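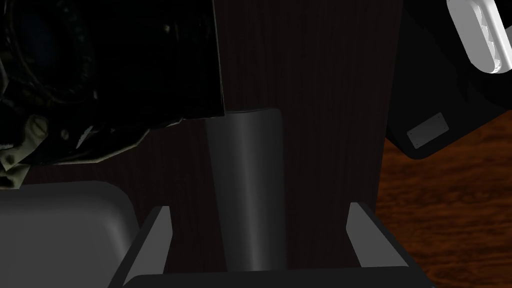

Bolside 112 Valve Guitar Amplifier Combo

Product code: 2886
Made by Firkix
In stock. Usually sent within two working days.

The Bolside 112 is a single-speaker valve combo for blues and rock players who want a warm clean sound that breaks up when the guitar is played hard. It has one channel, one 12-inch speaker and a short row of controls. There is no digital modelling and no headphone socket.

Gumaro Becerra drew up the circuit as a rehearsal amp for his own band. The first version had no reverb and a much brighter treble control. Both were changed after a run of pub dates in January, when the amp was found to be too sharp with single-coil pickups. The current model has a spring reverb and a three-position bright switch, and the middle position suits most guitars.

Sound

With the volume below four the amp stays clean, with a firm low end. Between four and six the notes start to thicken, and rolling back the guitar's volume will clear them up again. Past seven it is a full overdriven sound, loud enough to keep up with a drummer in a small venue.
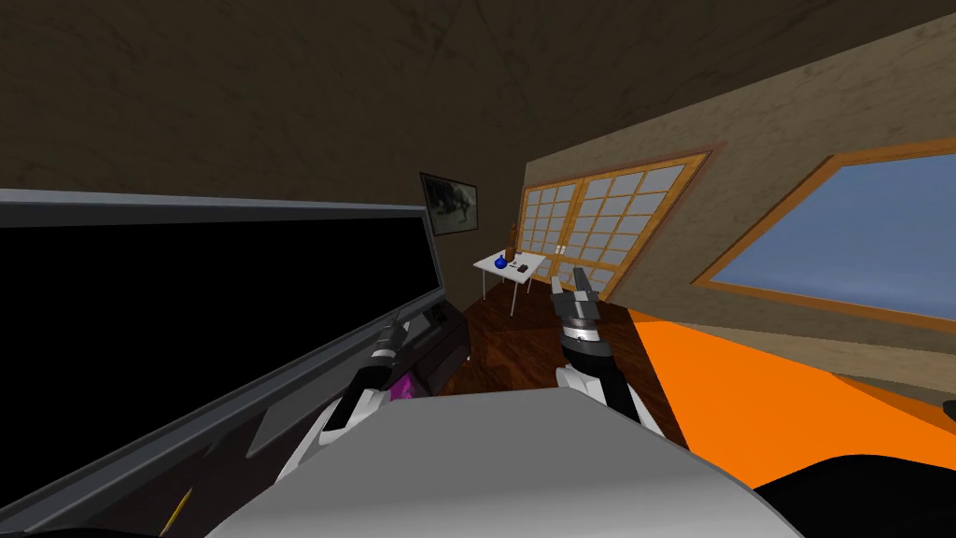
The half-power switch on the back brings that point down a little, though it is still too loud for most flats. The amp takes pedals well. Fuzz pedals work best with the bright switch off, and a treble booster will push the front end into a thick early seventies lead tone — good for slow, heavy riffs.

Controls and sockets

Volume, treble, middle, bass, reverb, master
Bright switch (off, medium, full)
High and low inputs
Half-power switch
Footswitch socket for reverb
Extension speaker socket, 8 or 16 ohms

The footswitch is sold separately. A padded cover is included, along with a mains lead and a printed manual.

Speaker choice

The standard speaker is the Vandska, which has a smooth top end and needs a few weeks of playing before it loosens up. The Villaseñor is available as an option for £53 extra. It is louder and has more bite in the upper mids, so it may suit players who have to cut through a second guitar. 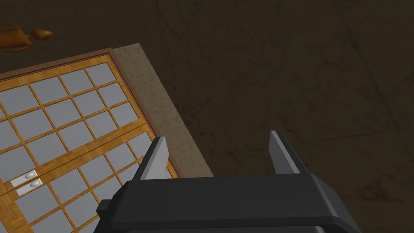

Either speaker can be fitted later, but the work should be done by a technician if you are not used to valve amps. They hold a dangerous voltage after being switched off.

Price

£1176 including VAT, with the standard speaker. Price checked 2 May 2026.

Servicing

Valves are covered for six months and everything else for three years. Faustino Tovar looks after repairs and can supply matched replacement sets. Please quote the serial number, found on the plate beside the mains socket, and keep the original box in case the amp has to be returned.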